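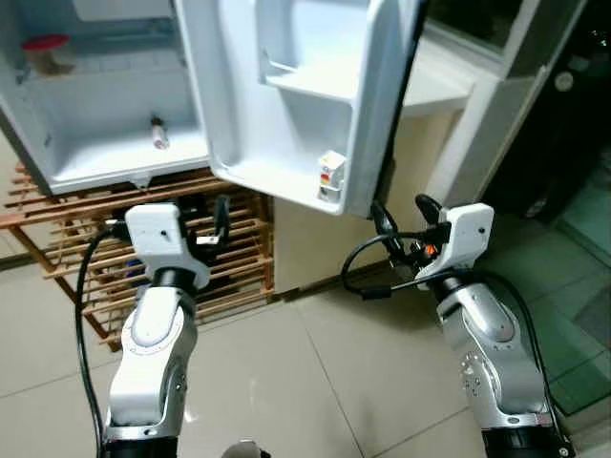

Fig. 1. Head camera view, refrigerator door open, both grippers near the lower edge of the cabinet and door.

Robot Software in the Home, Unit 8
From camera frames to arm commands
Handout, revised June 3, 2021

Read section 4 of the Unit 7 notes before you start, the one on frames of reference. We use the same naming here: base, left_tool, right_tool, head_cam, left_wrist_cam, right_wrist_cam. The lab code is in the Jarilstead repository under unit8. Your Unit 7 branch will not build against it, so take a fresh copy.

1. What the software has to do

The job is to get an item off a refrigerator shelf with a two-armed robot. For the programmer it splits into four parts that run at different speeds.

Perception takes head and wrist images and gives out a list of items and surfaces with poses.
The world model keeps that list between images and records how old each entry is.
The planner (we use Mertens) turns a goal and a world model into a joint path for one arm or both.
The controller (Voltlow) follows the path and stops if the tracking error gets too large.

Each part is a separate process. They pass messages and share no memory. If you find yourself wanting to reach into the planner from the perception code, send a message.

2. Timing

The cameras in the lab setup deliver 20 frames a second, so there are 50 milliseconds between frames. The controller runs much faster and can't wait for a picture. It always works from the last complete plan and the latest joint readings.

Every message carries the time the data was measured. The time it was sent is also in the header, but don't use it for anything except debugging. Last year most of the wrong poses in student work came from pairing an image with the joint angles at the moment the image arrived. By then the arm had moved on, and the wrist camera with it.

The right way is to keep a short buffer of joint readings, find the two readings on either side of the image time, and interpolate. The function is joints_at(t) in buffer.py. It returns None if t is outside the buffer. Check for that. A missing pose is easy to deal with and a wrong one is hard to find.

Exercise 1. Run timing_demo.py with the interpolation switched off, then on. Plot the position of a fixed point on the shelf in the base frame in both cases. Hand in both plots on the same axes.

3. Images taken while the arm is moving

A wrist camera is carried by the arm. When the arm moves quickly, the background smears and the fingers stay fairly sharp, as they travel with the camera. A general sharpness score over the whole image will therefore come out too high. 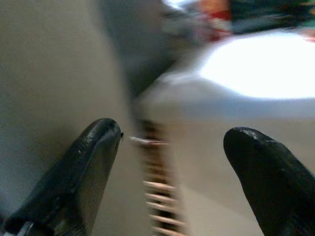 The usual cure is to mask the fingers before scoring. Their position in the image changes with the opening of the gripper, so the mask has to be worked out from the gripper reading. A fixed mask is good enough only if the gripper stays at one opening for the whole run. In the lab code, finger_mask(opening) gives you a binary image of the same size as the frame. Multiply, then score what is left.

Overexposed areas should be masked as well. A saturated patch has no detail inside it, but its border is a strong edge and pulls the score up. Mask any pixel above the threshold in settings.txt and grow the mask by a few pixels so the border goes too.

After scoring, there are three things the code may do with a frame:

Use it as normal.
Use it for coarse motion only. A smeared frame may still show that something large is there, and the planner can treat it as an obstacle.
Drop it and leave the world model as it was.

Dropping a frame doesn't refresh the age of anything. An item that was last seen properly 2 seconds ago is still 2 seconds old, however many frames have come in since.

You can also predict blur before the image is taken. The speed of the camera is known from the joints, the exposure time is known from the driver, and the product gives the distance moved during exposure. Divide by the distance to the surface and multiply by the focal length in pixels. For sideways motion this gives a fair estimate of the smear length in pixels. For rotation, skip the division and use the angle turned during exposure. Rotation of the wrist is normally the worse of the two.

Exercise 2. Write predicted_blur(joint_speeds, exposure, depth). Compare it with the masked sharpness score over the supplied recording. Comment on the places where they disagree. One short paragraph is enough.

4. Choosing where to look

The head camera has the wide view. It sees the arms, the floor and the front of the refrigerator in one image, and is used for finding the base of the task: where the refrigerator is, whether the door is open, where there is room for the elbows. The wrist cameras are for the last part of the reach.

Door state is worth its own variable. Many of you will want to treat the door as a fixed box in the world model. It swings, so give it one joint with an angle and a range, and let perception update the angle. The planner then knows how much space the open door takes up on that side.

Shiny surfaces need care. Brushed steel and glossy tile both give reflections, and a detector will at times report an item in a reflection with high confidence. Two checks remove most of these. First, compare with the surface map: an item below the floor plane can't be there. Second, look from a different head pose and see if the detection stays at the same place in the base frame. Reflections move.

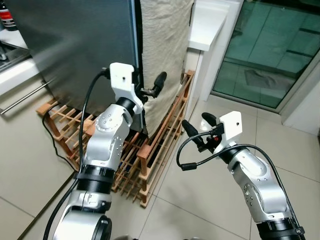
Cloth is the other awkward surface. It changes shape when touched and it gives different depth values from one visit to the next. Don't try to model its shape for this unit. Mark the region as soft with a padding value and keep the planned path out of it. The same goes for power cords near the floor, which are thin enough to fall between depth samples. Mark a keep-out region by hand in the setup file and write down who did it and when.

The robot's own cables also count. The cable to each gripper makes a loop outside the rigid shape of the arm, and the collision model supplied by the maker leaves it out. We add a capsule shape to each wrist for it. The capsule is fixed to the wrist link and is bigger than the cable needs most of the time. You will lose some reachable space. That is accepted for this course.

5. Planning with two arms

Mertens can plan for one arm with the other held still, or for both together. Planning together searches a much larger space and the lab time limit is often reached. Start with one arm.

The steps in the sample solution are:

Move the idle arm to its parked pose and hold it.
Plan the active arm to a point in front of the shelf opening.
Stop. Take a fresh head image and a fresh wrist image.
Update the world model and plan again from where the arm is now.
Go in along a straight line at reduced speed.
Close, check the gripper width against the expected width of the item.
Come out along the same line.

The stop in the third step costs time and students often remove it. Leave it in until the rest works. A still image before the reach is the cheapest way of getting a good pose, and you can compare later versions against it.

If the plan fails, read the reason code before changing anything. START_IN_COLLISION nearly always means the padding is too large or a stale item is sitting on top of the arm. NO_PATH means the search ran to the end. TIME_LIMIT tells you nothing about whether a path exists.

Planning failures go in the log together with the world model as it stood. Luminița Preda's script replay_plan.py loads such a log and runs the planner again on your own machine, with no robot needed. Use it for the homework. Robot hours at Curnville are limited to one slot per group. 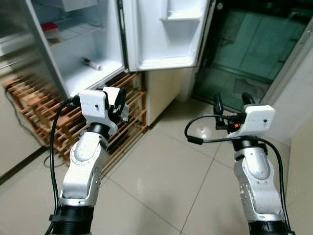

Dehua Yao asked in the lecture whether the second plan could be skipped when the new item pose is within tolerance of the old one. The answer is yes, if three things hold: the item is within tolerance, the door angle has not changed beyond its own tolerance, and no new obstacle has appeared in the swept volume of the old path. The first test alone is what most people write, and it will pass happily with the door half shut. The function path_still_valid() in the repository has the door test left blank for you to fill in.

6. Homework

Do exercises 1 and 2 and fill in path_still_valid(). Run it on the 24 recorded logs in unit8/logs and hand in the table it prints, together with your code. Some of the logs have missing joint readings. Your code should report them and carry on.

Marks are given for correct handling of time first, and for success rate second. Speed of execution is not marked in this unit. It comes back in the December project, where the stop before the reach may be removed if you can show from your own logs that the poses are as good without it.

Questions about the build go on the course forum, with the full error text pasted in.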